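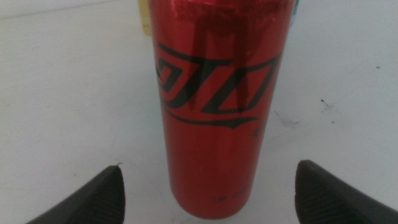

The Can Problem

January 16, 2025

I promised the parents' email list that I would write up what the robotics club has been doing since October, and then the holidays came, and then I caught that cold everyone had, so this is going to be a long one. Get a cup of tea!

We are 14 students this year, which is the most we have ever had (there were six when I started), and we meet in the old art room at Bramwell. The project is called Rerkora. The students picked the name by putting syllables in a hat, and I have stopped trying to talk them out of it. The task is one of the set ones for the spring Uturia meet: the arm has to pick up a drink can from a white table, carry it over to a tray and set it down upright. Every team gets 18 tries and the judges keep score. It sounds like such a small thing, and I said so at our first meeting, and I have been eating those words ever since.

The club's favorite practice can is the tall red one with the big black script across the front. It's slim, so there is a nice bit of room on either side when the fingers are open, and you would think that would make life easier. It does for the fingers. For the program, well -- shiny metal is a funny thing to look at. One side of the can comes up light, the other side a darker red, and there is a dark streaky reflection running down over the top of the logo that caused a long argument one afternoon. Half the group wanted to teach the program to ignore it and the other half wanted to hang a bedsheet over the lamps. We did try the bedsheet. It fell on Azadeh.

Azadeh Zamani is my co-coach, by the way, for those of you who are new, and she is the one who really understands the software. She has the students line up the arm with the fingers open, one on each side of the can, and then stop there. No grabbing. They look at what the wrist camera sees and talk about it before anybody is allowed to close anything. I was impatient with this at first (I like to see things move!) but I have come around. From that close the camera can't see the lid at all, so a student who has been steering by the top of the can all along suddenly has to think about the base and where it meets the table. You can hear the room go quiet while they work it out.

The other thing we learned is that the table matters more than I would have guessed. Ours has picked up its share of scuffs, with a smudgy gray patch to the right of where the can stands and a few little black specks. One of the early versions of the program took a great interest in specks. I offered to scrub the whole thing down and was told very firmly by a ninth grader that the table at the meet will have marks on it too, so would I please leave it alone. Fair enough. I put my sponge away.

We now have 600 pictures saved for the program to learn from, and the students have been sorting them in pairs, two to a laptop, with a great deal of snacking. The arm itself is the Flestico we bought with the bake sale money, and I want to say thank you again to everyone who baked, and especially to whoever made the lemon bars, which had no name on them.

What's next is the setting down, and that part is still rough. Picking up gets all the glory, but a tall slim can does not need much of an excuse to tip over, and the students are arguing over how slowly the fingers should open. My own vote is for very slowly, but then I'm the one who mops. If you have empty cans at home that aren't dented, please rinse them and send them in. Any color is fine, though the students would be thrilled with a few more tall ones.

Oh, and permission slips for the meet should come back to me or to Azadeh, please, signed on both pages.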